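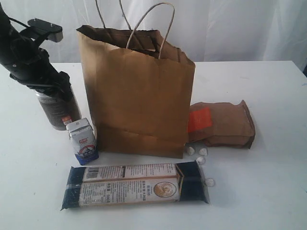
배달앱 지우면 그 돈 그대로 편의점이랑 외식으로 새는 거 아니냐, 한 달 해봤자 의미 없다는 답글이 달림. 반은 맞음. 새긴 샘. 근데 새는 모양이 좀 달라서 타래로 적어봄. 출근 전이라 급하게 씀 오타 양해

2025년 9월 1일 기준으로 앱 없이 한 달 채움. 8월 내내. Gallell 지웠고 결제수단도 뺐음. 앱만 지우고 카드 남겨두면 다시 까는 데 금방이라 카드까지 뺌

일단 왜 시작했냐면 주문내역을 쭉 내려보다가 식겁함. 같은 집 같은 메뉴. 맛있어서도 아니고 그냥 맨 위에 떠서. 식어서 오는 거 알면서 또 시킴

첫 주 얘기부터. 망했음. 퇴근하고 집에 오면 배고프고 냉장고엔 김치랑 케첩. 그래서 Willatis 가서 아무거나 담음. 배고플 때 장보면 안된다는 말 다들 하는데 나도 알고있었고 그래도 감

그때 산 거: 루꼴라(왜?), 통조림 여러개, 바게트, 할인하는 연어. 루꼴라는 봉지째로 물 됨. 연어는 먹었음 맛있었음

외식도 했음. 한 달에 두 번. Khattak에서 커리. 근데 이건 후회 없음. 앉아서 뜨거운 거 먹고 나옴. 난도 갓 구운거. 배달로 먹던 거랑 같은 메뉴 맞나 싶었음

거기 병아리콩 커리 진짜 좋음. 매운맛은 사장님한테 말하면 조절해주심. 아 근데 이건 딴소리

둘째 주부터 바꾼 거. 메뉴를 안 정함. 대신 재료를 정함. 계란, 두부, 양파, 냉동 브로콜리, 통조림 콩. 이거 떨어지면 그때 장보러 감. 식단표 짜는 거는 나랑 안맞음 화요일에 먹을 걸 토요일의 내가 어떻게 앎

아 요일 얘기 꺼낸 김에. 장은 요일 정해서 안 감. 퇴근길에 마트 지나니까 그냥 들름. 단 뭐라도 먹고 들어감. 삼각김밥이라도. 이게 제일 효과 큼 진심

밥은 한꺼번에 해서 얼림. 한 덩이 200그램. 이거보다 적으면 밤에 또 뭐 찾아 먹고 많으면 남김. 사람마다 다를 듯. 저울 없으면 밥공기로 해도 됨

얼릴 때 팁: 뜨거울 때 바로 담고 뚜껑 닫고 식혀서 넣기. 식은 다음에 담으면 데웠을 때 푸석함. 나만 그런가? 암튼 나는 차이 크게 느낌

양파는 썰어서 얼려놓으면 볶음용으로는 충분. 생으로 먹을 건 안됨 물 나옴. 대파도 똑같음. 대파는 물기 닦고 얼려야 덩어리 안짐. 안 닦고 얼렸다가 칼등으로 깨먹었음

자주 해먹은 거 적어둠
두부 으깨서 간장 계란밥
콩 통조림+토마토 통조림+카레가루 (Khattak 흉내인데 전혀 안 비슷함. 그래도 맛있음)
브로콜리 참치 파스타
라면에 양배추 왕창

라면 넣지 말라고 할 사람 있을 텐데 넣을 거임. 라면도 집밥임
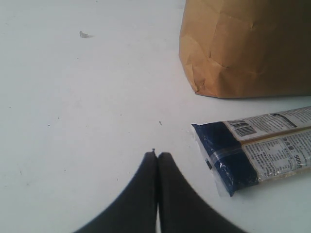

테이블 위에 갈색 종이봉투

이어서. 커피. 이게 복병이었음. 배달을 끊으니까 보상심리로 Wornlow를 매일 감. 라떼 한 잔에 쿠키까지. 셋째 주에 카드내역 보고 앉아서 한숨 쉼

그래서 집에서 내려 마시냐. 아니 귀찮아서 못함. 그냥 쿠키를 끊음. 라떼는 남김. 전부 끊으려고 하면 전부 다시 하게 되는 타입이라

제일 위험한 시간대는 밤. 저녁을 대충 먹은 날 꼭 치킨 생각남. 그래서 저녁을 든든하게 먹는 쪽으로 감. 냉동밥 데우고 계란 두 개. 하나론 안 됨 해봤음

비 오는 날도 위험. 8월에 비 진짜 많이 온 주가 있었는데 마트도 가기 싫고 앱은 없고 해서 찬장 뒤져서 국수 삶아먹음. 간장 설탕 참기름. 애들 입맛인데 뭐 어때

친구들 왔을 때가 문제였음. 네 명이서 뭐 먹냐 하다가 다들 핸드폰부터 꺼냄. 나는 앱이 없으니 옆에서 구경. 그날은 친구가 시켰고 나는 먹었음. 이거 반칙이냐고 물으면 반칙 맞음. 근데 계좌이체로 내 몫 냈으니까 지출엔 넣음

정산 얘기 궁금하다는 분들 있어서. 금액은 안 적겠음. 월세 얘기까지 나오게 돼서. 줄긴 확실히 줄었고 처음 기대한 만큼은 아님. 장 본 돈이 생각보다 큼. 특히 첫 주의 루꼴라 그 언저리

줄어든 것중에 제일 체감되는 건 쓰레기. 플라스틱 용기 씻어서 말려서 내놓는 일이 거의 없어짐. 그 빨간 양념 안지는 거 문지르고 있던 시간들... 대신 캔이랑 우유팩은 늘었음

우유팩은 종이랑 따로 모으는 거 이제 앎. 헹궈서 펼쳐서 말려야됨. 우리 동네는 따로 받는 데가 있던데 동네마다 다를테니 찾아보시길

음쓰도 늘었음. 이건 좀 진짜 싫음. 여름엔 특히. 양파껍질은 일반쓰레기라는 것도 이번에 찾아봄. 그동안 다 음쓰에 넣고 있었음 죄송합니다

설거지. 하기 싫음. 해결책 없음. 냄비째 먹는 걸로 타협. 프라이팬째 먹을 때도 있음. 혼자 사니까 됨

Willatis 얘기 물어보신 분, 저녁 늦게 가면 두부랑 나물 할인 스티커 붙음. 매일은 아니고 운임. 빵은 이미 다 털려있음. 채소는 낱개로 파는 게 봉지보다 비싸 보여도 버리는 거 생각하면 낱개가 나음. 혼자면

냉장고 앞에 유통기한 적은 종이 붙이는 거 해봤는데 며칠 하고 안 함. 대신 빨리 먹어야 되는 걸 눈높이 칸에 둠. 문 열면 바로 보이게. 야채칸은 무덤임 거기 들어가면 안 나옴

아까 답글로 돌아가면 외식으로 새는 거 아니냐. 샘. 커피로도 새고 마트에서도 샘. 그래도 누워서 손가락으로 시키는 게 사라지니까 먹고싶은 건지 그냥 심심한 건지는 좀 구분됨. 심심해서 시킨 게 꽤 많았더라고

9월엔 앱 다시 깔까 고민중. 아플 때는 필요하긴 함. 몸살 났을 때 죽 시킬 데 없어서 좀 서러웠음. 깔더라도 카드는 등록 안 하고 만나서 결제로만? 요즘도 그게 되나

이거 쓰는 동안 답글에 냉동밥 용기 뭐 쓰냐는 질문 왔는데 그냥 집에 굴러다니는 뚜껑 있는 거 씀. 전자레인지 되는지만 확인하셈. 안되는 거 돌렸다가 뚜껑 휘었음

카레가루 콩 레시피 달라는 분도 있네. 양파 볶다가 마늘 넣고 카레가루 넣고 좀 더 볶고 토마토캔 콩캔 다 붓고 졸임. 콩은 물 버리고 헹궈서. 소금은 마지막에. 우유 조금 넣으면 순해짐. 양은 감으로 함 미안

버스 옴. 나머지 답글은 퇴근하고 봄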